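Glass and gloss tabletops: questions and answers

These are the questions people send us most often after taking delivery of a dark dining or meeting table from Bususen. Most of the answers apply to any dark, shiny top, whoever made it.

What should I clean the top with day to day?

A dry microfibre cloth, folded into a pad. Go over the surface in straight lines from one end to the other, then turn the cloth to a clean side and do the edges. For most homes that is enough on most days.

And when there are sticky marks or fingerprints?

Dampen the cloth with lukewarm water and wring it out well. It should leave a thin film that dries within seconds. If the mark stays, add one drop of washing-up liquid to the cloth, wipe, then wipe again with plain water and dry at once.

Can I use a spray?

Yes, but spray the cloth and keep the bottle away from the table. Liquid sprayed straight on to the top runs to the edge and collects underneath, where it dries into drips. Our own cleaner, Grundness, is mixed for gloss and glass and has no wax in it. Avoid furniture polish. It builds up in layers and shows as grey smears on black.

Why do I see streaks as soon as I have finished?

Usually there is too much product, or the cloth has been washed with fabric softener. Softener coats the fibres and they stop picking anything up. Wash the cloth on its own at 30 degrees with a small amount of liquid detergent and let it air dry. If the streaks are still there, rinse the top with plain water and dry it with a second cloth.

Is one cloth enough?

Two is better, one damp and one dry. Different colours help you keep them apart. We sell the Després cloths in packs of 10, but any close-woven microfibre will do. Throw out cloths that have picked up grit, or keep them for the floor.

How do I see the dust I have missed?

Bend down at one end and look along the surface towards a window or a lamp. Marks that can't be seen from above show up clearly at a low angle. A dark top reflects the ceiling lights, so it often looks clean when you are standing over it. 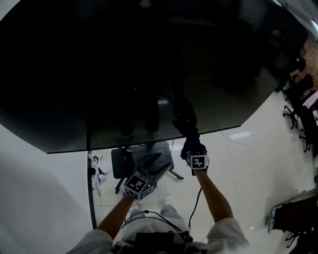
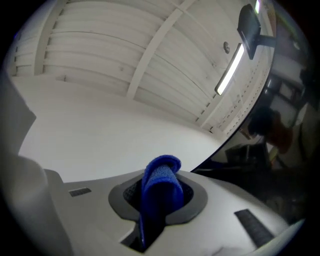

How should I clean an angled edge?

Fold the cloth over the edge and draw it along slowly, one side of the table at a time. Use the flat of your fingers and don't press into the corners with a nail. Where two faces meet, a soft make-up brush lifts dust that the cloth passes over.

Can I put hot cups or dishes on it?

Use a mat for anything straight from the oven or hob. Cups of tea are fine on glass, but lacquered tops can cloud. If you have the Unus model, the care sheet inside the box tells you which finish you have.

What about scratches?

Very fine ones can be made less obvious on lacquer with a polishing cream and a lot of patience. Scratches in glass can't be polished out at home. Lift ornaments and lamps when you move them, and put felt pads under anything that stays on the table.

Do the legs and chairs need anything special?

Wipe metal legs with a damp cloth and dry them, especially near the floor where mop water splashes. On tiled floors, check the feet every few months and replace worn pads. The pads for our chairs are 17 mm across and come as a sheet you peel from.

Can I order a replacement top?

For current models, yes. Delivery takes around 63 days and the old top can be collected on the same visit. We need the measurement of the longest side, taken along the underside, and the number printed on the label beneath the table.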